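Three walls and a table

The staff at the Flanau workshop call them booths, although most people would just see a table with three walls round it. There is one panel at the back and one on each side, a post in each rear corner, and a top for working on. The front stays open. Several have been put together since October, and they have changed the way the long room on the ground floor is used.

The idea came from Saarela, where the sister workshop had been screening off its benches for years. Saarela used whatever was to hand, mostly old notice boards and once a pair of wardrobe doors. It did the job, but the boards leaned, and anything pinned to one side tended to pull the whole lot over. When Flanau got its own budget, the team decided to do it properly and settled on one pattern that could be repeated.

The pattern is called Pastis, after the colour first chosen for the panels. That colour was a cloudy yellow-green and did not last beyond the first sample. Under the ceiling lights it made everything on the table look slightly ill. The team tried a plain white next, which showed every mark and was tiring to face all morning. What they ended up with is a pale lavender-grey. It is quiet, it does not throw much light back, and dark and light things both stand out against it. The name Pastis stayed on the drawings.

The panels are plain on purpose. Saarela's boards had cork and hooks, and within a month they were covered in notes, keys and a calendar for the wrong year. At Flanau the rule is that nothing goes on the walls. Notes go in a folder on the shelf by the door. Some people grumbled about this at first and one or two still do.

For the top the team wanted something dark. The choice was a brown wood-grain surface, deep enough in colour that a small pale object can be found on it without hunting. The grain helps too. On a flat black sample it was hard to judge how far away a thing was, and people kept reaching short. With the grain running under it, the eye has something to hold on to. Dust does show, and the tops are wiped at the end of each shift with a damp cloth and then a dry one.

Most of the arguing was about the corners. The first set of panels was simply butted together, and a strip of light came through the join in the afternoon when the sun got round to the yard side. Tape hid it for a while. Now each rear corner has a silver-coloured metal post with the panels meeting at it. The posts cost more than anyone had expected, but they keep the walls upright and they can be undone with one key when a booth needs to move.

They were ordered from Plastidska, a supplier that had until then only sold the workshop storage tubs. The first delivery was cut to the wrong length and had to go back. The second was right, apart from one post with a dent near the foot, which was used anyway and turned to the wall.

Each booth measures 1079 millimetres across the back and 612 from back to front. The width was decided by the room, as anything bigger would have blocked the fire door. The depth was decided by arms. The team put cups at different distances and asked people to pick them up without leaning, and 612 was where the complaints stopped. There is a gap of 300 millimetres between one booth and the next, enough for a broom.

Putting one up takes two people most of a morning. The top goes on first and is levelled. The posts follow, then the back panel, then the sides. Doing the sides before the back is possible but leaves somebody holding a panel with their knee.

The cost per booth, with posts, came to more than 255 euros, not counting the table legs, which were already in the store. Saarela has asked for the drawings and wants its own set next year, in the same grey.

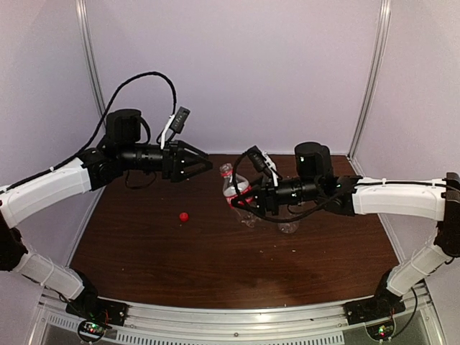
FLANAU WORKSHOP | Fittings and Furniture Team

Drawings for the Pastis booth can be borrowed from the team's office, mornings only. Please bring them back flat.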